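The producer of Skulance is running late, and when the call finally connects she apologises and says the edit of episode six has been in her lap since breakfast. The quiz show, made by Clirnholm for the streaming service Flilta, returns in October with a longer run and a new way of choosing who plays.

The first series took its contestants from an open call. This time viewers at home decided part of the line-up. "We had 507 applications and we could read all of them," she says. "We cut that to 136 ourselves, did phone calls, and then put short clips up on the Flilta app. People picked their favourites from there."

She admits the voting caused some worry in the office. One contestant with a large following online took a big early lead, so the team capped it at one vote per account per day. "It evened out after that. I would do it the same way again, but I'd put the cap in from the start."

The rules have changed too. Players now begin with 100 points and lose them for wrong answers, where before they built up from nothing. The final round, known as the Kwak, stays as it was. "We did talk about dropping it. The letters we got were mostly about the Kwak, so that settled it."
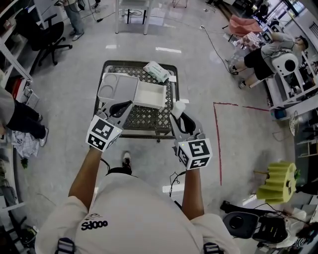 Two hand-held grippers, held out over a small wheeled cart.

Asked about last year's complaints, she does not avoid the subject. Viewers said the host rushed the answers, and she agrees with them. "We were trying to fit too much in. The episodes are nine minutes longer now — that's mostly thinking time."

Recording took place over three weeks, with two episodes a day and a break every Tuesday. The studio audience was kept to 99 seats, the same as before.

Will there be a third series? She says Flilta has asked for an outline and she has sent one. She expects to hear after the fourth episode has gone out.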